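Cikska Robotics Club: Two-Arm Cell, Set-up Guide
Section 4. Preparing the cell for the mug task

This section covers the cell from power-off to the first recorded run. Read section 3 (emergency stop and brakes) first. Two members must be present whenever either arm is powered, and one of them must have signed the Cikska safety sheet for the current school year.

**4.1 Before switching on**

1. Check that both clamps on the mounting plate are tight. Turn each handle by hand only.
2. Follow the black cables from the second arm and make sure that no loop hangs where the arm can catch it. Leave enough slack for a full turn of the base.
3. Push the loose blue cables back towards the corner of the work table. They must not lie on the carpet where people walk.
4. Put the mug and plate on the end table. The mug handle must point towards the work table.
5. Open the fold-out leaf of the end table. Programs written before September assume a closed leaf and must not be run with it open.

> **Caution:** The armchair is part of the task layout. Do not sit in it while an arm is powered, including when the program is paused.

**4.2 Switching on**

1. Release the emergency stop and start the controller for the first arm.
2. Wait for the Funder panel to report `READY`. If it reports `E-407`, go to 4.4.
3. Repeat for the second arm.
4. Load the layout file `onu_mug.cfg`. Do not edit it; save a copy under your own name.
5. Set the speed limit to 25 per cent. Only Ovidiu Mihăilă or Zamfira Stoica may raise it.

The approach position is reached from above, with the wrist pointing down and the gripper beside the leaf of the end table.
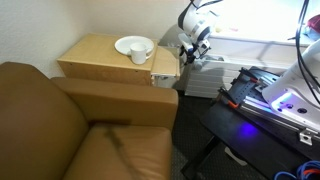 *Cikska Set-up Guide, Issue 3, page 54*

Stop at the approach position and look along the top of the end table from the armchair side. The fingers must be clear of the leaf. If they are not, jog the arm upwards first and then sideways. Never jog sideways first.

**4.3 First run**

1. Select `MUG_APPROACH` and press Step, not Run.
2. Step through to the grasp. One member watches the gripper and the other keeps a hand on the emergency stop.
3. At the grasp, check that the fingers close on the body of the mug. Closing on the handle counts as a failed run.
4. Step through the lift and the return to the plate.
5. Enter the result in the log, with your initials and the name of the layout file.

Note: a run in which the plate moves is logged as `P`, even if the mug was placed correctly. Florin Lazăr uses these entries when adjusting the release height.

**4.4 Faults**

| Code | Meaning | Action |
|---|---|---|
| E-407 | No link to gripper | Power off, reseat the wrist connector, restart |
| E-258 | Joint limit reached | Jog back by hand control, reload the layout file |

If either code returns after a restart, switch off, hang the Sekden tag on the controller and tell Brândușa Gavrilă. Do not open the controller case.

**4.5 Changes in this issue**

- Step 5 of 4.1 added (A. Mocanu).
- `E-258` moved here from section 6.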